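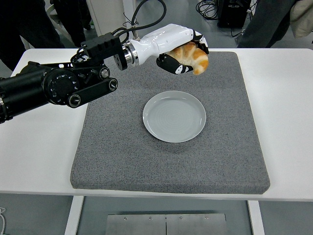 Cruasán

Redactado por Idrisa Kaijage, febrero

El cruasán es una pieza de masa hojaldrada y fermentada, enrollada en forma de media luna. Pesa aproximadamente 70 g. La corteza, dorada y brillante, alterna con pliegues más claros — las capas del laminado. Se sirve en plato llano, con las puntas hacia el comensal o hacia fuera.

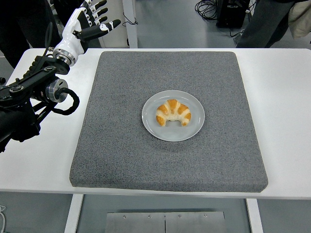
Según Kourosh Naseri, el plato debe ser algo mayor que la pieza, para retener las migas, y el cruasán conviene consumirlo antes de 6 horas.

Contacto: redacción de Hesel — © Hesel — Volver arriba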